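Looking After the Gripper at Bench 7
Project report by Raphaël Chauvin
Supervisor: Marcelle Lemaire
Last updated: 2021-01-04

Why I chose this

When I joined the Karkside workshop in October I rather hoped to be writing clever software. What I was given was a cleaning cloth, a set of hex keys and the job of keeping one gripper in good order, and I have grown very fond of it (more than I expected, I admit!). The cell sorts packets into bins, and it had been dropping more of them than anybody liked.

Finding the fault

My first thought was the finger pads, so I swapped them for a new pair from Pichon. They helped a little, but thin wrappers still slipped. Marcelle then suggested I look at the fixing screws, and sure enough two of them on the left finger had worked loose. The finger was leaning outwards by a hair, which you would never spot by eye, and so the tips met at the bottom before they met at the top.

I took both fingers off, cleaned the old thread lock out of the holes, which is slow and fiddly work, and put everything back with the torque driver. Then I set the closed position again from scratch.

Setting the waiting position

After the repair the arm needed a new place to wait between picks. I wanted it well above the bins, with the fingers hanging clear of the table, so that packets can be put out or moved without anyone brushing against the tips.

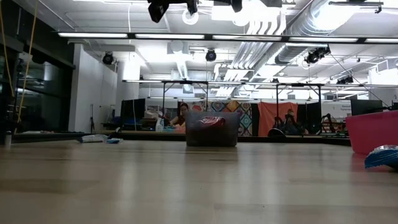
Test picks

I ran 39 picks with the crisp-type packets, which are the awkward ones, and the gripper dropped two. Before the repair it could lose up to 7 in a run of the same length, so I was very pleased. Both drops came from packets lying right against a bin wall, and I think that is a matter of approach angle, which Marcelle has asked me to try next.

Care from now on

The screws get checked at the start of each week and the pads wiped at the end of each session. Spare pads are in the Skornwood drawer, along with the torque driver, and please do put it back there!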